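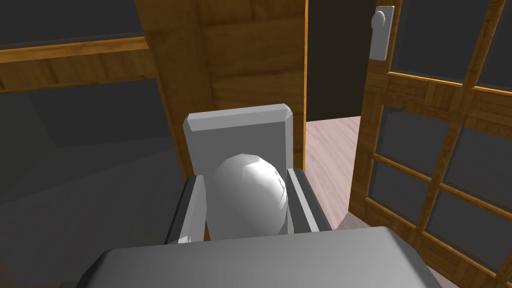

Party primaries in Bronham are decided long before the ballots are printed. The nomination fee, the form deadline and the list of accredited delegates settle most of it, and all three are set by the ward executive. Members are told the process is open. An open door, like the one on the right of the picture, is a fair image of that claim, provided one also asks who is allowed to walk up to it. In April the executive cleared 5 aspirants out of 17 who had bought forms. It gave written reasons in two cases.

The Drurlow branch handled the same stage differently. It published its screening criteria before forms went on sale and refunded anyone it turned away. Turnout among registered delegates there was 78 percent. I do not claim the criteria caused the turnout, but the branch had no appeals to hear afterward, and its candidate began campaigning on time.

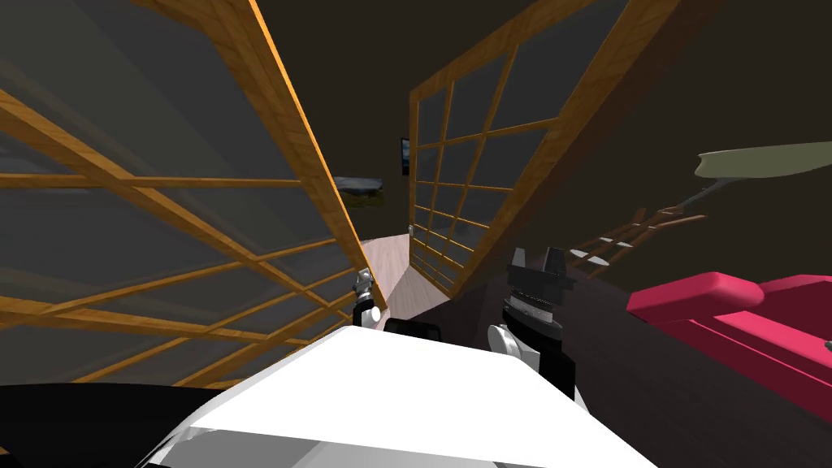 What the rules should say

Screening panels should publish a reason for each rejection within two days. Fees should be held in a separate account until the list is final. Delegate lists should close before screening starts, so that neither side can add names once the field is known. None of this needs a change to the party constitution. The executive can adopt it by standing order.
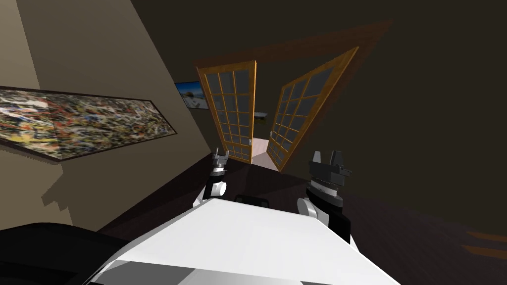

Etornam Arthur objects that published reasons would hand material to the opposing party, and that a rejected aspirant may prefer silence. The second point has some weight. An aspirant could be allowed to waive publication in writing. The first applies to every open record a party keeps.

Last updated: 31 Jan 2023

17 shares | 2 comments

This site uses cookies. By continuing to read, you accept our cookie policy.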